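Loose leash work, week five

The dog is an adolescent shepherd mix named Avcı, and the problem is pulling in the first 200 yards of every walk. After that he settles. I have been keeping a log since May, and it now has 374 entries, one per outing or per indoor session. Most of them are dull, but they show a pattern I had missed.

He pulls hardest when the leash is clipped on inside the house and the front door is opened within the same minute. If the leash goes on and we then walk back and forth indoors for a while, the first stretch outside is noticeably slacker. I had been treating the sidewalk as the start of the walk. For the dog, it starts at the sound of the clip. 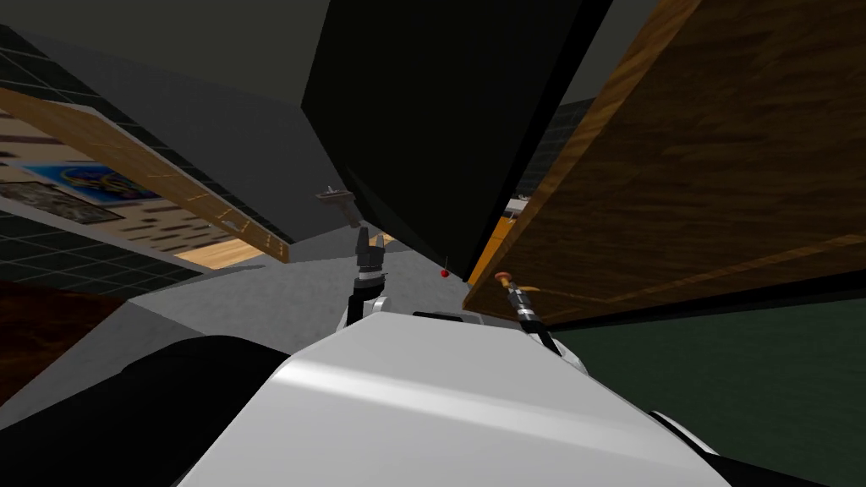 Two arms up, left and right.

So the clip is now its own exercise. Pick up leash, put down leash. Pick up leash, clip, unclip, put down leash. The food comes when he is standing with all four feet on the floor, and it is delivered at my left knee, low, with the left hand. Delivering it from the right hand across my body pulls him in front of me, and then I have trained him to walk in front of me. It took me two weeks to notice I was doing that.

On food: I use his ordinary kibble indoors and boiled chicken outside, cut small. The daily ration is weighed in the morning and whatever he earns comes out of it. An indoor session is 40 pieces, counted into a pouch beforehand, and when the pouch is empty we stop. If he is still keen at that point, so much the better for the next one.
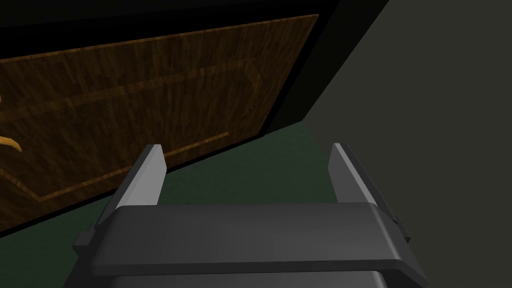 Open gripper facing a wooden cabinet door

Equipment is a flat harness with a back ring and a six-foot leash. I tried a front-clip harness for eight days. It reduced the pulling while it was on, and the pulling came back in full when it came off, so I put it in the drawer. Other people get more out of them than I did. Gülizar Ateş, who I trade notes with, uses one for strong dogs with small handlers and phases it out over a couple of months.
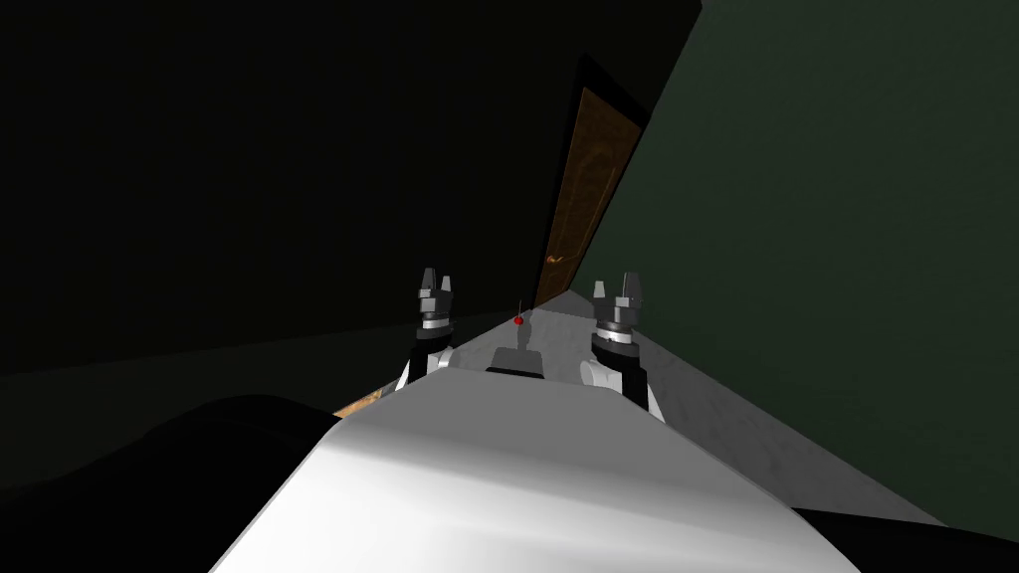 Doorways are the next item. Avcı speeds up three or four steps before a threshold, and by the time he reaches it the leash is already tight, so stopping him at the door is too late. I now turn around at the point where he speeds up, walk away, and come back. A narrow space with the doorway at the far end, like the one in the picture, is the layout I want for this, as the dog can see the exit the whole way and has little room to swing wide. My own hall is shorter, so I start from the kitchen.

Criteria for moving on: five approaches in a row with slack in the leash, on two separate days. He has managed it once. Entry 371 says four, then the mail came.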